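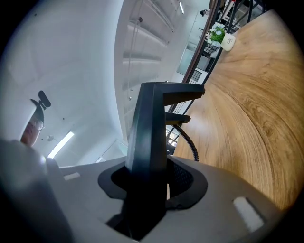
Figure 3. Hand-held gripper with two dark fingers, in a room with white walls.

4.2 Late filing and the wording of reminder letters

The most exciting result of the study came from the plainest change we made. Small traders in Grarncombe and Trolthorpe who let rooms or sell goods online must send in a yearly return of side income, and many miss the deadline in their first year. We took 2,000 first-time filers and split them at random between the standard reminder and a shorter letter drafted by Leena Suominen. The short letter gave the due date in its opening line, the penalty in its second, and a telephone number in its third (the standard one gets to the date on page two!).

Of the filers who were sent the short letter, 330 more returned the form on time than in the standard group. We had hoped for a gap, but this is far larger than the one found in the Sawatzky pilot, where both letters carried the same opening paragraph. The gain was strongest among people over 65, a group that earlier work had treated as hard to reach by post.

Calls to the helpline rose too, and we think that is good news. Chaiwat Rungrueang coded 300 of the calls by topic, and the largest share were from people asking which costs they could set against their income – just the sort of question that stops a wrong return before it is sent. Questions about penalties came a distant second.

Udness was left out of this part of the analysis, as its letters went out in March under a different deadline. Its returns are taken up in section 4.3, together with the filers who asked for more time to pay.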